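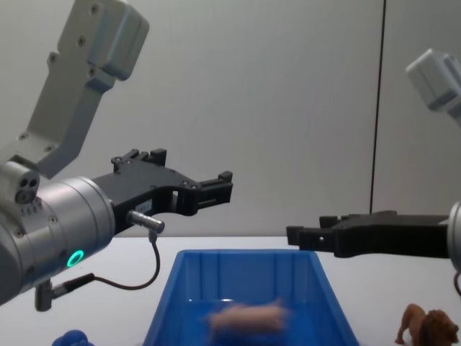

Teaching by hand at Tiren

The Tiren workshop in Susex has started its next round of demonstrations for the two-arm bench. Operators steer both arms by remote control and sort small toys with a blue bin, one toy per run. The target for October is 3060 runs, and nearly 80 were saved on the first morning.
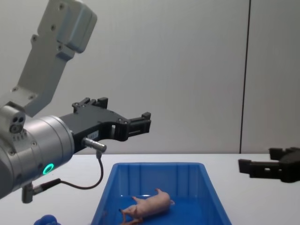 Each run is kept to 20 seconds. If an operator drops a toy, the run is still saved but marked as a miss, so the Drunov software can leave it out of training. Animals with thin legs take more practice than plain shapes, and new operators should start with the plain ones.

Staff from the Ankrah site can book the bench after 2 pm. Please put the toys back on the shelf and log your runs before you leave.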